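## Sorting small stuff by color: what holds up and what doesn't

I have read a lot of advice on sorting toys, craft bits and shop odds and ends, and most of it assumes you enjoy labeling things. I don't. I also doubt that buying a 10-drawer tower ever made anybody tidier. We had one, a Trulcombe, and within two weeks every drawer was a junk drawer.

So, blocks. Sorting by color gets sneered at by people who say you should sort by shape or size. For interlocking bricks they may have a point. For plain colored blocks I don't see it. You can tell red from blue across a room, and so can a four-year-old, and that settles most of the argument for me.

**Use open bins.** Lids are sold as a way to keep dust out. In my house a lid is a thing that sits on the floor next to the bin. Three open bins in a row at the back of the table do the job, with the front left clear for working.

**Don't bother matching bins to blocks.** The store will happily sell you a red bin for red blocks. A white one and a black one work fine. The first block you drop in tells you what the bin is for.

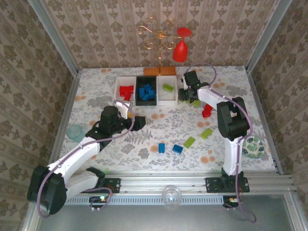 **Start with the color you have most of.** The big pile shrinks fast and what's left is easier to see. The usual tip is to start with the smallest group "for a quick win," and I tried that on a Tuesday evening and spent the whole time pawing through red to find green.

**Put a cloth down.** I was skeptical of this one, and I was wrong. Blocks on bare wood skid and clatter. On a cotton cloth they mostly stay put, and at the end you can gather the corners and tip the strays out. A pale print is better than a dark one, although a very busy pattern will hide small pieces. Skip the non-slip mat from Urgate. Ours smelled like a tire and picked up every crumb.

**Check underneath things before you call it done.** Whatever is standing on the table has a block under it or behind it.

**Hang the plastic glasses upside down.** Different subject, same table. A wire stand with arms holds a stemmed glass by its foot, bowl down, and keeps dust out of it. My neighbor Bríd Mac Carthaigh swears it also stops water spots. I have seen no sign of that - dry them with a towel first.

Houshang Rezaei wrote in to say he weighs his blocks to see if any are missing (1,659 grams, if you wondered). I can't recommend it. If one turns up under the couch in February, put it in its bin.

Next time: whether drawer dividers are worth the money. I have my doubts.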